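# How Paper Gets Recycled

Paper is made of fibers. A fiber is a tiny thread, much thinner than a hair. Most paper fibers come from trees. If you tear a piece of paper slowly and look at the torn edge, you can see some of them sticking out like fuzz.

When you put old paper in the recycling bin, those fibers can be used again. First, a truck takes the paper to a sorting center. Workers and machines pull out things that don't belong, such as plastic bags and food boxes with grease on them. Then the paper is pressed into big blocks called bales. At the Osholm sorting center, one bale can weigh 970 pounds. That is as heavy as a large horse!

Next the bales go to a paper mill. The mill drops the paper into a huge tub of water called a pulper. A pulper works a bit like a kitchen blender. It spins the wet paper until it falls apart into a gray mush. The mush is called pulp.

Old office paper often has bits of metal in it. Staples are made of steel wire, and steel is much heavier than water. You can take them out at home or at school before you recycle, but most mills don't ask you to.

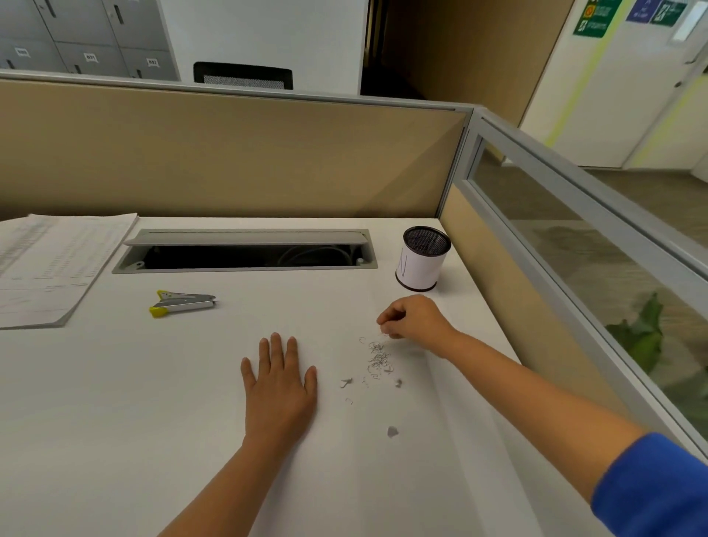
In the pulper, heavy things sink and the fibers float around in the water. The pulp then goes through screens, which are metal plates full of small holes or slots. Fibers slip through. Bigger pieces get stuck and are taken away. Some mills use strong magnets too. The steel they collect can be melted and made into something new.

Now the ink has to come off. The mill mixes the pulp with something like soap and blows air through it. The ink sticks to the bubbles and rises to the top as a dirty foam. A machine skims the foam off.

The clean pulp is sprayed onto a long moving screen. Water drips out through the bottom and the fibers tangle together into a sheet. Heavy rollers squeeze the sheet, and hot rollers dry it. At the end it is wound onto a giant roll.

Can paper be recycled forever? No. The fibers get a little shorter each time, and short fibers don't hold together well. Mills often add some new fibers to make the paper stronger.

**Words to know**

- **Fiber** - a very thin thread
- **Bale** - a big block of pressed paper
- **Pulp** - wet, mushy fibers
- **Mill** - a factory where paper is made

*Written by Mawuli Aidoo*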